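Corbeilles de table Funden, gris et vert anis

Réf. 677 – Collection Narkov, petit rangement

Les corbeilles Funden sont de petits bacs coniques, ouverts sur le dessus, à poser sur un bureau, un plan de travail ou une table d'atelier. Elles se vendent à l'unité ou par deux. Le lot de deux contient une corbeille grise et une corbeille vert anis, toutes deux avec un bord clair.

Beaucoup de nos clients les prennent pour trier : le papier dans l'une, le reste dans l'autre. D'autres y mettent des stylos, des chutes de tissu, des pinces à linge, des capsules de café. La base est étroite et l'ouverture large, ce qui permet de les placer au fond d'une table, contre le mur, sans perdre la place de devant.
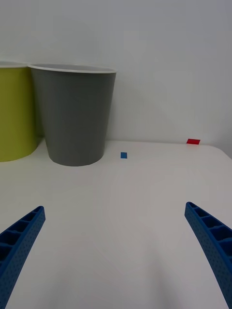 Le lot gris et vert anis est celui que nous vendons le plus. La grise se fait discrète dans une pièce claire, la verte se repère de loin. Si plusieurs personnes travaillent à la même table, décidez dès le départ à quoi sert chaque couleur. Une étiquette collée sur le côté suffit, et elle se retire à l'eau tiède.

Caractéristiques

Forme : conique, plus large en haut qu'en bas
Ouverture : libre, sans couvercle
Matière : plastique teinté dans la masse
Coloris : gris, vert anis
Bord : clair sur les deux coloris
Poids : 145 g par corbeille
Usage : intérieur, déchets secs ou rangement
Emballage : carton, sans film plastique

Le vert anis varie un peu d'une série à l'autre, et il tire vers l'olive sous un éclairage faible. Si vous complétez un équipement existant, indiquez-nous le numéro de série imprimé sur le carton. Nous essaierons de vous envoyer la même teinte, sans pouvoir le garantir pour les séries antérieures au mois d'octobre.

Installation

Rien à monter. Les corbeilles arrivent emboîtées l'une dans l'autre. Pour les séparer, tenez celle du bas par la base et tournez légèrement celle du haut – ne tirez pas sur le bord. Sur une table lisse, elles glissent si on les pousse. Quatre pastilles antidérapantes sont proposées en option et se collent sous la base.

Laissez un ou deux centimètres entre la corbeille et le mur, surtout si le mur est peint en blanc mat. Le bord peut y laisser une trace quand on le frotte.

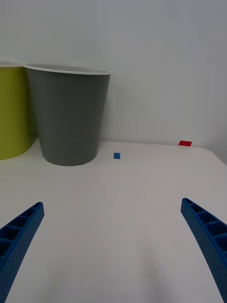 Pour l'entretien, une éponge et du savon noir conviennent très bien. Évitez les poudres abrasives et l'alcool ménager, qui ternissent la surface. Les corbeilles ne passent pas au lave-vaisselle. On peut y glisser un sac de petit format, en le rabattant sur le bord, mais pour du papier ou des chutes sèches ce n'est pas nécessaire.

Elles ne sont pas prévues pour les cendres, les liquides ni les déchets alimentaires humides. Pour cet usage, voyez le modèle Hudisov, plus haut et muni d'un couvercle.

Commandes et livraison

Les corbeilles sont en stock dans les deux coloris. Nous expédions sous 7 jours ouvrés, en point relais ou à domicile. Les écoles, bureaux et ateliers peuvent commander par carton complet, avec un tarif dégressif sur devis. Notre plus grosse commande à ce jour portait sur quelque 1 100 pièces, pour l'équipement des bureaux de Ngô, et elle avait demandé un délai plus long. Prévenez-nous à l'avance pour les grandes quantités.

Retours acceptés si la corbeille n'a pas servi et se trouve dans son carton d'origine. En cas de fêlure constatée à la livraison, envoyez-nous une photo du bord et de la base, nous remplaçons la pièce sans demander le retour.

Pièces et options

Pastilles antidérapantes, le jeu de quatre
Étiquettes de tri vierges, la planche
Corbeille seule, grise
Corbeille seule, vert anis

Pour une question sur les teintes ou un devis, contactez Alper Kırmızıgül au service clients, par le formulaire de la page Contact. Précisez la référence et le nombre de pièces de chaque coloris.

Fiche mise à jour le 23/03/2018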